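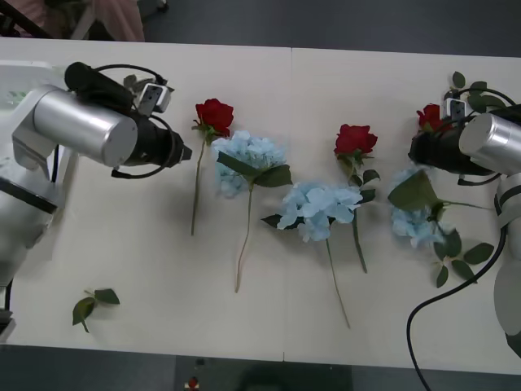

Two arms over red roses and blue hydrangeas on a white table.

Workshop tips: teaching a two-arm cell to handle artificial flowers by remote control

Notes from the Plovmont bench, last revised March 2023. They apply to any soft, light item with a long stem. Settings are for our own arms and will need adjusting elsewhere.

Before you start

Lay the stems so that blooms point away from the operator. Crossed stems are allowed, but keep one clear length of each stem for the fingers. Move cables by hand until neither loop can catch a leaf at full reach.

Leave fallen sprigs on the table if they will be there in normal use. If you tidy them away for every demonstration, the arm will meet its first one on a working day.

Driving the arms

Set the speed limit to 19 per cent for the approach and 50 per cent for free travel. Assign one arm as the holder and the other as the mover, and say which is which in the task name. Operators who swap roles halfway through produce recordings that cannot be merged later.
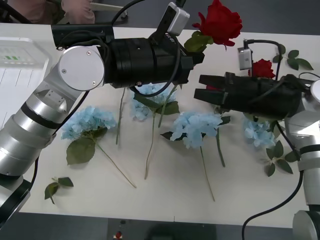 Where both grippers have to work over the same stems, bring the mover in first and park the holder a hand's width back. Close on the stem just under the bloom. Fabric petals slide between the fingers and a head gripped from above tends to turn as it lifts.

Pause for one second before closing and one second after. Do not correct a poor grip by shaking the item. Open, back off along the same line, and approach again. A clean second attempt is worth keeping in the set. A shaken one should be deleted.

Using a basket

Shallow baskets with slotted sides catch leaves. Lower the stem end first, then the bloom. Change the angle of the basket between runs, and note in the log whether it was flat or tilted.

Check the wrist view before each session. If the fingertips are not both in sight at the bottom corners, refit the bracket before recording anything.

How many runs

We kept 81 demonstrations for the rose and hydrangea task and discarded 4, all for late closing. Stop when the operator's times begin to lengthen.
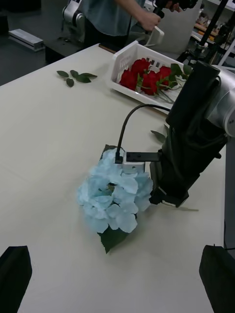 Edileuza Vasconcelos wrote in to say that one second is too short a pause on the Karkano controller, where the close command lags, and that she had better recordings with two. She also marks the holder's joystick with tape so that roles stay put between operators.

Two seconds does no harm on ours either, apart from longer files. Trim the pause afterwards if storage is tight, and trim every run by the same amount.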